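3.2 Pamphlet sources and the sideshow biography

The pitch pamphlets are the main source here, and a bad one. Sold from the stage for small change, rewritten whenever a performer changed managers. We worked from 106 of them, the bulk from the Rothe collection, the rest from the Rellari papers. Printers rarely named. Dates rarer still.

Most follow one pattern: a respectable childhood, a capture or shipwreck, a long ordeal, then rescue by the showman whose name is on the cover. Hattori coded each pamphlet for these episodes and for any claim that could be checked against a passenger list, census sheet or newspaper notice. 60 had at least one checkable claim. In 25 the claim held up, usually a birthplace or a mariage. The captures never did.

Route books helped more. They give towns, salaries now and then, who left and who was let go. A sword swallower billed as a sea captain's orphan shows up in one as the cook's brother-in-law, drawing two wages. Still, route books were souvenirs too, and they skip bad weeks.

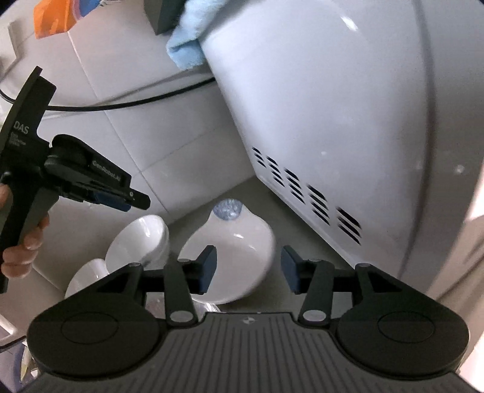
3.3 Newspaper notices

Searched 1,879 notices, all from towns with a confirmed show date. Many are paid copy, lifted word for word from the pamphlet or the advance man's sheet. We marked these as reprints and did not count them as independent support. Hard to tell sometimes. A notice with a local name in it (hotel, doctor, judge) was treated as original unless the same paragraph turned up in another town with the name swapped, and this happened more than we expected.

Court reports are the exception. Sworn, dull, specific. Unpaid wages, mostly, and a few disputes over who owned a banner. Performers give their own names and ages in these, and the ages run higher than on the bills. Women in paticular lost years between the courthouse and the platform.

We read the gap as part of the job. The audience had paid for a story along with the act, and the lecturer's spiel, the pamphlet and the notice all had to agree for the length of a stand. Not longer. By the next season a Kansas farm girl could be from Peru. Earlier work treats such changes as error or fraud; we log them as versions, with a date range for each (see section 4 for problems with the March openings).
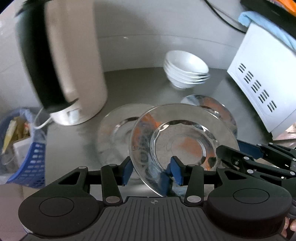
Figure 1. Clear glass saucer held upright by its lower edge between blue finger pads.

Version counts were entered in Netorach and checked by a second reader. Disagreements went back to the pamphlet itself. Where covers were missing we relied on typeface and paper, and those entries are flagged as weak.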